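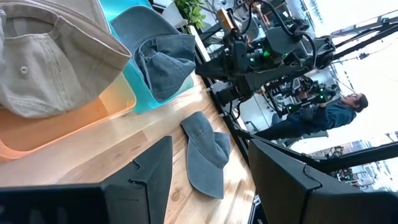
Slide 1. Good morning. The subject is baggage transfer between ferry and shore on small-island routes, and what happens to a beach destination when the transfer takes longer than the crossing. I will use the Wandbridge to Manurung route throughout. Most of what I say applies to any pier where passengers and bags leave by the same gangway. The principle we ended up with is sorting by container color: one color per destination, visible from a distance, no reading required. It works at the scale of a tabletop, a beige cap at an orange bin and a blue-gray one in a turquoise bin, and it works at the scale of a pier. The rest of the talk is the detail.

Drestico Island Transport Notes
January
By the operations desk, Drestico

Home | Routes | Piers | Talks | Contact

Slide 2. The route. Wandbridge is the mainland port. Manurung is the island, with one public pier on the west side and a shallow landing at Dinano on the north side. The boat calls at Manurung pier first and goes on to Dinano if the swell allows. In the dry season it almost always allows. In the wet season we divert, and Dinano passengers go overland by minibus from the main pier.

Point to the map. Pause here, people need time to find Dinano.

Slide 3. The load. Peak sailing carried 646 passengers. The same sailing carried 1,228 pieces of checked baggage. That works out to slightly under two pieces each. Hand baggage is excluded. Dive bags count as one piece regardless of weight, and surfboards count as one piece regardless of how many are in the cover. Mention that this second rule is under review.

Slide 4. The old method. Paper tags, handwritten at Wandbridge, with the hotel name. All bags went into a single hold and came off in whatever order they were reached. Crew read each tag on the pier and called it out. Three failure modes:
- Ink ran on tags exposed to spray.
- Hotels with similar names were mixed up.
- Dinano bags were unloaded at Manurung and had to be put back on board while the boat waited.

The third was the expensive one. The berth at Manurung is shared with the fuel barge and the slot cannot be extended.

Slide 5. The current method. Lidded crates on wheels, packed at the Wandbridge terminal before boarding. Orange crates are for Manurung pier. Turquoise crates are for Dinano. Crates are loaded in reverse order of call, Dinano forward and Manurung aft, next to the ramp. Crew move crates. Passengers take their own bags out of the crates on shore, inside the marked area, against a numbered stub.

Oversize items do not go in crates. They get a colored strap in the same two colors and travel on the side racks.

Slide 6. Why only two colors. We tested a version with a separate color for each hotel zone. Agents at the counter made more errors with the larger set, mainly between neighboring shades under the terminal lighting. Zone sorting is now done on the island, by the hotels' own drivers, who know their guests' names. The boat only needs to know which pier.

If asked about color blindness: the crates also carry a large letter on each side, M or D. Orange and turquoise were kept apart deliberately. Red and green were rejected at the start.

Slide 7. Diversions. When Dinano is closed, turquoise crates come off at Manurung after the orange ones and go straight to the minibus yard. They are not opened on the pier. This was resisted by passengers for the first month. Signs at Wandbridge now state it before check-in, and the boarding announcement repeats it. The decision to divert is made before loading where possible. If it is made at sea the loading order still holds, as Dinano crates are last off in either case.

Slide 8. Effects ashore. Keep this short. The pier clears before the next boat is due. The food stalls at the head of the pier were moved back to make room for the crate lane, and the stallholders were given first choice of the new pitches. Day visitors without checked bags now use the left side of the gangway and do not wait.

Slide 9. Open problems.
- Empty crates have to go back to Wandbridge, and the return sailing is the fuller one in the last week of school vacation.
- Wheels corrode. Stainless axles are on order.
- Transfers booked through resellers sometimes show the wrong pier. The counter agent should ask every passenger where they are sleeping that night and ignore the voucher.
- Guests splitting a stay between Manurung and Dinano want bags sent separately. We do not offer this. The stub system would allow it but the insurance terms do not.

Slide 10. Questions. If time is short, skip slide 8 and come directly here from 7. Copies of the crate loading plan are at the back of the room, 2 pages, and the berth timetable for Manurung is printed on the reverse of the second page.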